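Lullbridge Play Kitchen Benchmark Kit

Hi, I'm Kinga Vida, and I put this kit together after one too many evenings trying to compare grasping results between labs that all used different toys! Lullbridge is a tabletop kit for pick-and-place research, and it comes with the same written tasks we used in our own study.
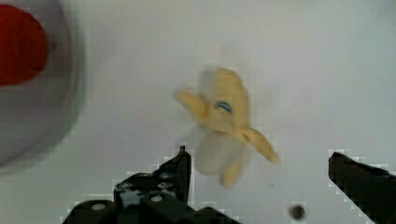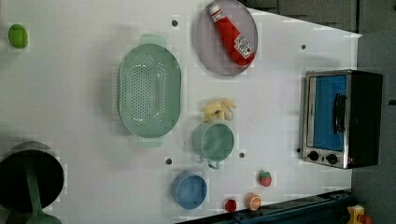
The question Qiuyue Gu and I wanted to answer was pretty simple. If you train a policy on demonstrations, does adding a wrist view help more than adding extra demos? So we collected 480 demonstrations over 24 tasks (things like "put the banana in the bowl"), then trained one policy with the overhead view only and one with both views. Everything else stayed the same.

The two-view policy won, and by more than I'd bet on. It finished 113 more test runs than the overhead-only one – mostly on the small, rounded food, where closing the fingers a little off center is enough to lose the grasp. On bigger cookware the gap was tiny. Qiuyue thinks more demos would close it completely, and I'm not so sure.

What you get from us: the toy set, the task cards, a layout sheet for resetting the table, and a download link for the demonstrations. The arm and cameras are up to you.

Kits ship from our Nokthorpe workshop, and the next batch goes out in July. If you've run the tasks on your own setup, please send me your numbers – the bad ones too!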